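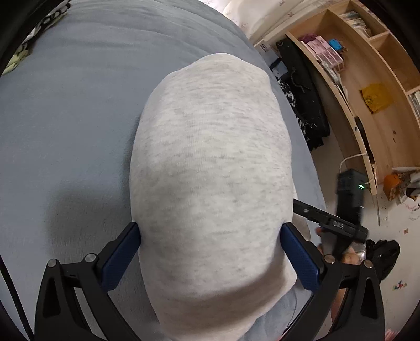

4 卧室整理任务:夹爪离家务还有多远

4.1 任务设置

前一节讨论的是车间里的上料和分拣,零件有图纸,托盘有定位销,策略只要把位姿估准,剩下的事情多半交给夹具。进了卧室,这些便利都没有了。床单会跟着手走,衣物没有固定的朝向,同一件东西早上和晚上的形状可以完全两样。我们对这一部分实验的兴趣恰恰来自这里:如果一个从人手示范中学来的策略能在床上把软东西收拾起来,那么它学到的东西就很可能超出了“移动到某个坐标再合拢”的范围。

卧室部分共设6项任务:拾取并放置成团的针织物、抚平床单一角、把薄毯对折、将枕套套在枕头上、把散落的书放回开放式书格、把挂在架侧的衣物取下。6项任务在两间布置不同的卧室里进行,下文分别称为Mwaipopo卧室和对照卧室。两间屋子都没有为实验专门清场,床边的架子、地上的包、墙上的插座都照原样留着。这样做给感知模块添了不少麻烦,也让我们看到了许多在实验台上看不到的现象,后面会反复提到。

示范由人手持夹爪完成。操作者双手各握一只Flevovum夹爪,安装在夹爪上的相机同步记录画面,轨迹由视觉惯性里程计恢复。策略的观测与示范时的相机视角保持一致,部署时把同样的指端和相机装到双臂平台Sullholm上,中间不再做视角转换。图2取自拾取任务,两根带深蓝色纹理垫的手指夹着一团浅灰色针织物,看样子像卷起或填起来的袜子,停在淡蓝灰色的床单上方;右侧可以看到另一只夹爪和握着它的手。

示范数据集命名为Kunimon,整理后保留2,519条轨迹,其中2,000条用于训练,其余用于验证和消融。筛选时只剔除了里程计明显漂移和时间戳缺失的记录。操作者抓偏了再抓一次、放下以后又挪了挪的轨迹全部保留,4.4节的消融实验会说明这些看似不干净的数据有多宝贵。

4.2 软物拾取的难点

先说拾取,它看上去是6项里最简单的一项,我们在它上面花的时间却最多。

成团针织物的外形接近一个椭球,从远处看,抓取位置似乎很好选:沿短轴方向从两侧合拢即可。难处在合拢之后。针织物受压时会让开,外轮廓先变窄,内部的层再慢慢顶上来,指端感受到的阻力曲线有一段很长的平缓区。策略如果在平缓区就判定已经夹稳,抬起时最外面的一层会单独被带走,里面的部分留在床上;如果一直等到阻力明显上升,又容易把团压扁,甚至从指间挤出去。人手做这件事毫不费力,往往是边抬边加力。我们回看示范时发现,操作者手持夹爪时也保留了这个习惯,抬升的起点几乎总是早于手指停止合拢的时刻。

这个细节让我们非常兴奋。早期版本的动作空间把“合拢”和“抬升”写成先后两个阶段,训练损失降得很漂亮,实际执行却总是差一口气。改成连续预测指间距与末端位姿之后,策略自己学出了边抬边夹的动作,拾取任务的表现随即上了一个台阶(见表3)。没有任何一项损失函数专门鼓励它这么做,这种协调完全来自示范本身。

第二个难点是床面。床单的高度并不固定,有人坐过的地方会塌下去,掖过的边缘又会鼓起来。颜色相近时,深度估计在织物与床单交界处噪声很大。图2中灰色针织物的左侧有一片柔和的阴影落在床单上,这类阴影在我们的数据里很常见。把阴影区域遮去后重新推理,策略预测的下探高度会明显变得犹豫,在同一位置上下来回修正。我们据此推测,网络在一定程度上把阴影当作判断离床距离的线索。这个推测目前只有遮挡实验的支持,还谈不上定论,但它提示了一件有用的事:训练时对亮度做过强的随机扰动,可能会把这条线索一并抹掉。我们后来减弱了这项数据增强,床面高度误判的情况确实少了。

第三个难点是床单与目标之间的牵连。指端下探过深时,会把床单一起夹住,抬升时整片床面跟着隆起。对人来说这一眼就能看出来,策略却需要知道画面里哪一部分不该动。我们试过给床单加分割掩码,效果有限,原因是掩码在褶皱处很不稳定。更有效的办法是把历史观测拉长,让网络看到抬升前后的变化。加入历史帧之后,Sullholm在发现床单被带起时会松开一点,下降,再重新夹取。我们第一次看到这个动作时,在场的人都忍不住叫了出来!

4.3 各项任务的表现

表3给出了6项任务在两间卧室中的完整结果,这里只谈趋势。

拾取并放置是目前最可靠的一项。在Mwaipopo卧室中,换上训练中没有出现过的织物,策略仍能完成大部分尝试,失败多集中在特别薄、特别滑的面料上。厚实的针织物反而好办,表面的纹理给了指垫足够的摩擦,蓬松的结构也容得下几毫米的位置偏差。

书本归位的表现超出预期。书是硬的,按理说与车间零件更接近,但开放式书格里的空隙往往只比书脊宽一点,而且两旁的书会倒。策略学会了先用书角顶开邻近的书,再把整本推进去,这个动作在示范中出现得很频繁,迁移也很顺利。在对照卧室里,书格的深度和朝向都变了,成绩有所下降,下降的幅度比我们担心的小得多。

抚平床单一角介于中间。策略能够把大的褶皱推开,却不太知道什么时候该停。有几次它已经把床角抚得相当平整,又沿着一道几乎看不见的细纹反复推了很久。终止条件的学习在整个卧室部分都是弱项,示范中操作者停手的时刻差异很大,有人满意得早,有人总要再抹一下,模型从中学到的是一个含糊的平均值。

薄毯对折依赖两臂同步。Sullholm的两臂在抓取毯角时各自都很准,问题出在翻折途中,一侧稍慢,毯面就会斜着垮下来。我们在推理端加入了简单的时间对齐,完成情况有改善,离令人放心还差一截。

取下挂着的衣物和套枕套是最难的两项。前者的困难在于带子和扣件:衣物挂在架侧时,肩带可能绕过板角,从正面看不见,直接向外拉只会越拉越紧。后者需要一只手撑住开口,另一只手把枕头送进去,再换手提拉,接触状态在整个过程中不停变化。两项任务的失败大多发生在接触被遮挡的时候,夹爪自身挡住了相机最需要看到的地方。

4.4 消融:保留犹豫

我们把训练集按轨迹中是否含有重复抓取分成2组,分别训练,并在拾取和书本归位两项上比较。只用一次成功的轨迹训练出来的策略,初次抓取的动作更果断,位置也更居中。一旦首次抓取落空,它就会陷入一种尴尬的状态:手指已经合拢,夹爪里什么也没有,策略仍旧照着放置的路线往前走。包含重复抓取的那组则会停下,张开,回到目标上方。

两组策略放在一起看,差别一目了然。后一组的动作显得慢一些,甚至有点笨拙,可它在床上收拾东西的样子更接近一个真正在干活的人。合并两组数据后得到的策略兼有两者的长处,这也是全文其余实验所采用的版本。

相比之下,网络规模的影响要小得多。把视觉编码器换成更大的型号,对书本归位略有帮助,对软物拾取几乎没有差别。相机曝光和里程计质量带来的变化都比它大。Ozan Akbulut负责的标定流程在这一轮实验中途更新过一次,更新前后的数据我们分别训练过,结论是软物任务对指端标定误差相当宽容,书本归位则很敏感。后续使用者若只关心织物类任务,可以采用附录中较短的标定步骤。

4.5 现在能交给机器的部分

回到本文开头的问题:家务能不能交给机器了?就卧室而言,我们的看法比实验开始前乐观得多。把床上的小件软物逐个拾起放进容器,这件事在我们的设置下已经可以连续进行,中途需要人插手的次数不多。书本归位在书格不太拥挤时也接近可用。这两项合起来,已经覆盖了日常整理中相当琐碎又相当耗人的一块。

速度仍然是短板。Sullholm完成一次拾取所用的时间明显长于人手,也长于操作者手持夹爪的时间。后一个差距尤其值得注意,因为两者的指端完全相同,硬件抓取能力不能解释它。耗时主要花在推理间隔和偏保守的关节限速上,我们认为都有很大的压缩余地。

另一个限制是目标的归属判断。策略知道怎样拿起一团针织物,却不知道它该进洗衣篮、抽屉,还是就该留在床上。本文的全部实验都由人指定目标和去处。在Mwaipopo卧室的一次长程测试里,策略把床上的一角薄毯也当成了待收的小件,认真地夹起来往容器里送,直到毯子绷紧才松手。抓取本身做得无可挑剔。要让机器独立承担整理工作,这一层判断必须补上,我们正在尝试把语言指令接入同一套策略,初步观察放在第6节。

车间与卧室的对照也给了我们一些意外的收获。用卧室数据预训练过的策略,在处理车间里的软管和线束时上手更快,而单用车间数据训练的策略到了床上几乎寸步难行。软物交互中学到的边动边调似乎是一种可以带走的能力,反过来则不然。我们很希望看到其他团队在厨房和洗衣房里重复这一比较,Kunimon的采集脚本、夹爪指垫的图纸和两间卧室的任务说明都会随论文一并发布。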